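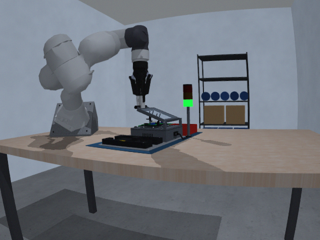
Why do so many small towns still run their own repair schools?
Most of them began as evening classes attached to a local employer, and they have lasted where the town went on needing people who could mend things after the employer had gone.

By Latrice Kincaid
March
7 min read

The Ellwood Evening School occupies the upper two floors of a former seed warehouse near the rail line. Its doors open at 5:30 p.m., and by six the stairwell is full of people who have come directly from other jobs. They are enrolled in courses on small motors, clock and instrument repair, upholstery, and the maintenance of household appliances. The school does not award degrees. Its certificate is a single sheet signed by the instructor, and employers in the county have accepted it for several decades.

Schools of this type were once common. In Ellwood the founding employer was Skolska, a manufacturer of pumps and valves that at its height had 500 people on the payroll. The company needed fitters and could not find them, so it paid for two classrooms and the wages of a teacher. Attendance was open to any resident over sixteen. When the pump works closed, the town council voted to keep the classes going for one year while it considered the matter. The arrangement was renewed the following year, and the year after that, and was eventually written into the municipal budget.

The school's present director, Ivars Ots, came to Ellwood as an instructor in instrument repair and has held the senior post for 4 years. He describes the institution's purpose in modest terms. "We teach people to find the fault," he said. "Replacing the part is often the short end of the work. A student who can find the fault in a sewing machine will usually make a good start on a furnace blower."

That principle governs the order of instruction. First-term students are not issued replacement parts. They are given a notebook, a basic set of hand tools, and an appliance that does not work, and they are required to write down what they have observed before they remove a single screw. The notebooks are read by the instructor each week and returned with comments. Several hundred of the older ones are kept in the school library, where they are still consulted. One, from a student in the upholstery course, contains a complete account of the springing of a railroad bench, with corrections in a second hand.

The curriculum has changed as household goods have changed. Radio repair was withdrawn when enrollment fell to a handful. A course in control boards was added, and it now has the longest waiting list. Instructors report that the greatest difficulty lies in obtaining service documents. Many manufacturers release them only to authorized dealers, and the school has at times relied on former students who now work for those dealers and are permitted to share general guidance.

Funding remains a recurring concern. Tuition covers less than half of the operating cost. The town contributes a fixed sum, and the remainder is raised through the Gulano Fund, a private endowment established by the family of a former pump works foreman. Under its terms, the fund pays for tools and for instruction but may not be used for the building. The roof over the north stair was therefore repaired last year by public subscription, to which roughly 500 households contributed.

The neighboring town of Guna offers a useful comparison. Its evening school was merged into a regional college, and its courses were moved to the daytime. Equipment improved considerably, as did the pay of the instructors. Enrollment among working adults declined, and the clock repair course was discontinued after two terms. Residents of Guna who wish to study in the evening now make the drive to Ellwood, where they pay a slightly higher fee.

Officials in both towns have discussed a shared program, under which Guna's workshops would be opened on certain evenings to Ellwood students and the two schools would appoint one instructor in common. Mr. Ots supports the proposal, provided that the first-term notebooks are retained. A draft agreement is expected to come before the two councils after the spring term, when the instructors' contracts are also due for renewal.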